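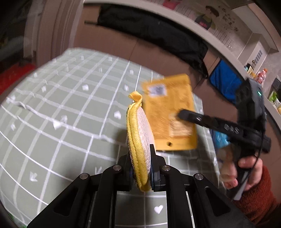
Shared Kitchens: Care of Cloths, Sponges and Tablecloths

Residents' Services has revised the housekeeping guidance for the shared kitchens at Fellholm House and the Moltitz Annex. The revised guidance takes effect in November and replaces the sheet issued with the last tenancy packs. It applies to all 30 shared kitchens, including those on the ground floor of the Annex that are used mainly for group meals.

The revision follows the annual review of kitchen supplies, which was completed by Elínborg Østergaard, Head of Residents' Services, and presented on 22 October 2022. The review found that the kitchens are in good order overall. It also found wide differences in how often sponges and cloths are replaced. Over the past year the central store issued 964 sponges. Several kitchens drew a fresh supply every month, while two kitchens on the upper floors of Fellholm House drew none after the spring.

Sponges

Each kitchen will now receive a standing supply of sponges at the start of the month. Residents will no longer need to sign for them at the store. The supply will be left in the drawer nearest the sink, together with a card on which the date of the last change may be written.

The store will carry two types. The first is a round sponge with a mesh face, intended for plates, pans and the sink itself. The second is a plain flat sponge for counters and tabletops. The two should be kept apart. A sponge that has been used on the floor, on a trash can or on the inside of an oven should be thrown away after that use and should not go back to the sink.

After washing up, residents are asked to rinse the sponge under running water, squeeze it out fully and leave it where air can reach both sides. Sponges with a loop may be hung from the hooks fitted under the wall shelf. A sponge left flat in the bottom of the sink stays damp overnight and will need to be changed sooner. Any sponge that smells, has begun to shed or has lost its shape should be replaced without waiting for the next delivery.

Residents who prefer to buy their own sponges or brushes are free to do so. These should be marked with a room number and stored in the resident's own cupboard.

Tablecloths

Every kitchen table is supplied with a cloth. Following requests made at the summer residents' meeting, the plain white cloths have been withdrawn, and kitchens have been invited to choose from the patterns held by the store. The green check with small white hearts has been the most popular choice and is presently out of stock in the larger size. A further order has been placed with Akyol, the linen supplier, and is expected in November. Kitchens on the waiting list will be served in the order in which their requests were received.

Tablecloths should be shaken out after the evening meal and wiped if there has been a spill. A full wash once every two weeks is sufficient in most kitchens. The cloths may be washed with ordinary colored laundry at a warm setting. They should be hung to dry and not placed in the dryer, where the earlier cloths were found to shrink along the hem. Ironing is not required. A cloth that has been smoothed by hand while still damp will generally lie flat enough for use.

Hot pans should not be set down directly on the cloth. Two trivets are provided in each kitchen, and further trivets may be requested by kitchens in which several households cook at the same hour. Burned or torn cloths should be returned to the store for exchange. No charge is made for the first exchange in any year.

Packets, Bags and Food Left Out

The review noted that tables and counters are often used to hold shopping for long periods. Residents are reminded that food should be put away within the hour. Bread and other baked goods should be kept in a closed bag or box and labeled with a room number. Fresh vegetables may be left on the counter while a meal is being prepared but should otherwise be kept in the refrigerator or in the vegetable racks beside the door.

Empty packets and plastic bags should be cleared from the table after each meal. Clean bags may be folded and placed in the bag holder for others to use. Packets that carry a printed label or code needed for a return or refund should be taken back to the resident's room, as the cleaning staff cannot be expected to know which are wanted.

Bottles of dish soap, hand soap and cleaning spray should be kept upright, with the cap closed, on the side of the counter away from food. Residents are asked not to pour the contents of one bottle into another. Last winter a soap bottle in the Annex was refilled with descaler and was used on dishes for two days before the matter was reported.

Cloths on Cupboards and Counters

Some kitchens have placed their own cloths over cupboards, counters and small appliances. This is permitted, provided that the cloth does not hang within reach of a burner and does not cover an appliance that is warm or switched on. Such cloths remain the responsibility of the residents who supply them and should be washed at least once a month. Pouches and small bags may be hung from the fixed hooks. Adhesive hooks should not be applied to painted cabinet doors.

Posters and notices may be displayed on the shelves in any language. The safety card must remain in view. Residents who would like the card in a language other than English may apply to the office, which now holds it in seven languages, Chinese among them.

Weekly Cleaning

The weekly clean will continue to be carried out by Vomine under the present contract. The cleaners wash the floor, the sink, the stove top and the outside of the refrigerator. They do not wash dishes or launder tablecloths, and they have been instructed to leave personal items where they find them. A table that has not been cleared will not be wiped.

Each kitchen should agree on a rota for the remaining tasks. A blank rota is enclosed with this issue. Kitchens that already have an arrangement of their own may keep it and need not return the form.

Supplies and Costs

The cost of sponges, tablecloths and trivets is met from the household supplies budget and will not affect the monthly service charge. The store has set aside an opening stock of 200 sponges for the new arrangement, and levels will be checked at the end of each month. Should a kitchen run out early, a further supply may be collected during normal store hours.

Residents returned 138 comment forms during the review, and the office is grateful to all who took the time to complete one. The most frequent request was for better drying space near the sink. Folding racks are being tried in three kitchens on the second floor of Fellholm House. A decision on wider use will be made once the residents of those kitchens have given their views.

Questions about the guidance may be left at the front desk or placed in the Residents' Services mailbox. Printed copies in large type are available on request. Requests for tablecloths should state the kitchen number, the size of the table and a first and second choice of pattern.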